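Agnes Tangen has sold tabletop frames for most of her working life, first from a stall at the Kirkach market and now from a narrow shop in Soltitz. We spoke in May, before opening time, about the oval ones, which she says are harder to keep than to sell.

"People buy an oval for a wedding or a christening and then never open the back again," she said. "Ten years later they bring it to me and the picture has gone pale."

She keeps a stock book by hand. When we met it listed 211 frames, 40 of them ovals. Most came through a wholesaler called Treson, and a few from house sales. She prefers the ones with some work on the rim.
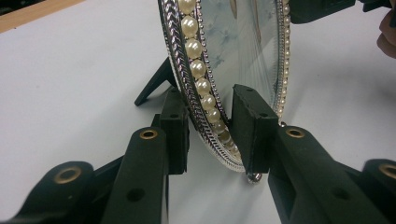
Pearl beads inside a braided silver rim, with the small bead at the foot.

Beaded rims are where dust goes, she said, and where most owners do damage. They use a wet cloth, the water sits behind the beads, and the glue lets go. Tangen uses a dry makeup brush and works around the oval in one direction. For the silver she wraps a soft cloth over a fingertip and stays off the pearls completely.

"No polish on a braid. You'll never get it out of the grooves. I spent a whole evening with a toothpick once, on a Nambiar frame, and I could still see white in it."

The small beads worry her more than the large ones. A large one that drops can be found on the carpet and put back. The small ones go into the vacuum cleaner — she has a jar of spares sorted by size, and the smallest size is always the one that runs out.

I asked what she thinks belongs in an oval. She said a standing figure, if the buyer gives her a choice.

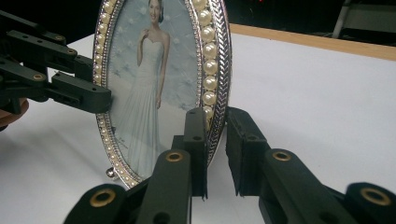

A long white gown against pale blue, in a silver oval with pearls.

"A full-length dress fits the shape," she said. "A group of six does not. You lose the cousins on the ends." She cuts prints with a paper template, traced from the glass and trimmed a hair smaller, and she tells customers to have a copy made before anyone picks up scissors. Cutting and fitting costs 35 at her counter, whatever the size.

Pale prints need more care about where they stand. She keeps them off windowsills and away from lamps. Glare is the other complaint she hears, and her answer is to turn the frame a little toward the wall until the glass stops shining.

As for lifting one, she holds it low, by the rim on both sides, and never by the beads or the stand at the back.
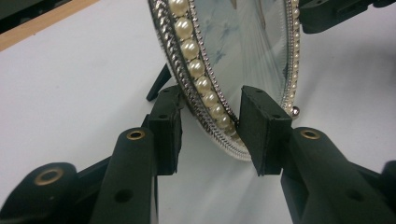 Tangen's sister, listening from the back room, disagreed with some of this. She said a frame that can't be picked up any old way doesn't belong in a house with children, and that she has kept hers on top of the piano for years and dusted it with a sleeve.

"And how many pearls has it got left?" Tangen asked her. The sister said enough.

The shop opens at ten. Repairs are taken in the mornings only, and the beads have to come in a bag with the frame.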